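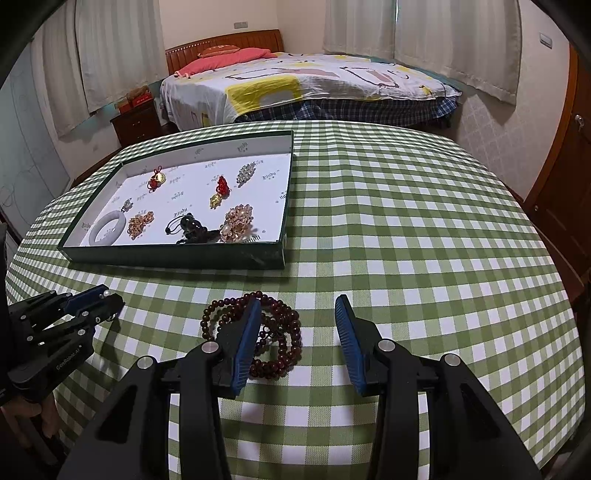
Fisheye exposure and pad choice for small shiny objects, handheld two-finger grippers
Grippers and End Effectors > Handheld

k_arain
Posts: 212

Starting a thread for the jewelry set, as the notes are currently spread over three other topics.

Setup is a pair of handheld parallel-type grippers with ridged blue pads, one per hand, wrist camera on each. Task is bead strands and small charms between a shallow box and a tablecloth. Target is 400 episodes by the end of June. I am comparing three pad options on the same linkage: the stock ridged pads, a flat silicone pad from Lapointe, and the stock pad with a 1 mm foam layer under it.

First 30 episodes per pad are done. Summary so far:

Ridged: good on strands, poor on single beads. A round bead settles into a groove and rotates when the jaw closes further.
Flat silicone: better on single beads, worse on a coiled strand. It drags the neighboring loops.
Foam-backed: in between on both. Closing force is harder to judge by hand.

Has anyone run the same comparison with a motorized version?

Wader
Posts: 1341

What counts as a success on the strand? If you pick anywhere along the coil and lift, most pads will pass. If you need a clean pick of one loop with the rest staying put, that is a different test and I would expect the ridged pads to lose.

k_arain
Posts: 212

Success is strand fully off the cloth and released inside the box, any pick point. Drops are logged separately.

Wader
Posts: 1341

Then you are mostly measuring friction. Fine, but I would say so in the write-up.

o.uchida
Posts: 88

We ran something close on the motorized Eller jaw. Ridge pitch mattered more than pad material. With the ridges perpendicular to the strand, the beads seat between them and the strand does not slide out lengthwise. With the ridges parallel, it does. On a handheld unit the operator corrects for this without noticing, so your numbers will come out better than the arm's.

That is my main objection to choosing pads from handheld data. The wrist hides the difference.

Joana A
Posts: 467

I don't agree with the objection. The handheld data is what the policy trains on. If the operator learns to line up the ridges, that alignment is in the trajectories and the arm gets it for free, provided the arm can reach the same wrist angles.

o.uchida
Posts: 88

Provided it can. Ours could not on the near side of the table. The operators roll the wrist well past what joint 6 allows in that region. We discarded a lot of episodes on replay.

Joana A
Posts: 467

That is a workspace filter problem. Run the kinematic check before labeling, not after.

rafia_f
Posts: 59

Coming at it from the camera side. Khurram, your view shows the same thing ours does: both fingertips stay visible with the jaws open, but a box wall can still hide the near part of whatever is lying against it. With the thick bangle in the near corner, you lose some of its outline behind the wall. Depth from a single wrist view is unreliable there.

Two suggestions:

Fix the exposure. Gold and crystal pieces throw highlights, and auto exposure will step whenever a light lining enters the view. We saw brightness jumps in the middle of a grasp, which hurt the encoder more than a slightly dark image did.

Leave the gingham. A checked cloth gives the tracker plenty of corners. On a plain white cloth we lost the pose often enough to stop using it. The repeating checks caused us no loop closure errors as long as the rest of the room was in view.

fbajwa
Posts: 730

The last point needs a caveat. Repeating checks caused us plenty of errors. With the camera low and pointing straight down, the far background leaves the view and every patch of cloth looks like the next one. We had the map jump by exactly one check. Put something irregular on the table, or start each episode with a slow look at the room.

rafia_f
Posts: 59

Fair. Our camera is tilted forward, so we seldom get the straight-down case. How is yours mounted?

fbajwa
Posts: 730

Close to vertical on the old bracket. Ponalness sells one with a forward tilt, and the jumps were rarer with it. I did not test it on gingham alone, so don't read too much into that.

k_arain
Posts: 212

Thanks. Going through these in order.

Ridge direction: will log it as a field per episode. Good catch from Osamu.

Kinematic check: agreed with Joana, moving it ahead of labeling.

Exposure: was on auto. Locked it this morning at 1000 microseconds with gain fixed. Still some clipping on the gold pendant, none on the crystal clusters. I will take that over the stepping.

Box wall: the second gripper's camera can cover the near corners if it comes in from the side. I would like to see whether that is enough before switching to a lower box.

One more result. On knotted-cord charms, all three pads work if you take the cord and all three are poor if you take the pendant. Dropping the charms from the pad comparison and keeping them in the training set.

Wader
Posts: 1341

Keep the pendant failures too. Tag them.

o.uchida
Posts: 88

If you get as far as replay on an arm, please post the rejection rate by table region. I still think the near side will be bad.

k_arain
Posts: 212

Will do. Firmware on the units is build 2089, for anyone comparing jaw width readings. The older build reported width with an offset at full open, so recalibrate before merging sets.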